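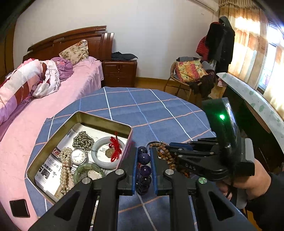

Dragica Petek would like everyone to stop using the word "autonomous" for at least a year, and she includes her own build in that. The project is called Clatby, it is meant to sort small household things into trays, and at the moment it sorts nothing. What it has is hand-held grippers, which people squeeze themselves, and a growing pile of recordings.

"We are the robot," she says. "That part gets left out when people talk about home automation. Somebody holds the handle and does the work, and later a program tries to copy them."

The group has 449 recordings so far. I asked if that was a lot. "It sounds like a lot until you try to train on it. I threw out 30 on Friday for bad tracking and I should have thrown out more."

Jewelry was her idea, and she half regrets it. Beads slide over each other and a strand changes shape each time it is lifted. Blocks would have been easier, but she has seen enough block demos. "Blocks prove you can pick up blocks."

The arm itself, bought secondhand through a shop called Sarkley, is still in parts at the Bratance workshop. Petek has rebuilt the wrist joint 4 times. She doesn't blame the seller much. The listing said "minor play," and she now reads that phrase the way she reads "cozy" in an apartment ad.

Would she let it near anything she cared about? "No. Ask me in June and it will still be no."

I pushed on this a little, as the project page promises a working sorter "for any home." She didn't write that line and wants it gone. Her own target is smaller: one tray, one kind of necklace, 9 clean pickups in a row with no hand on the handle. If that fails she will say so on the page — in the same size type as the promise.

She still records most evenings. "I like the grippers," she says. "It's the claims I have trouble with."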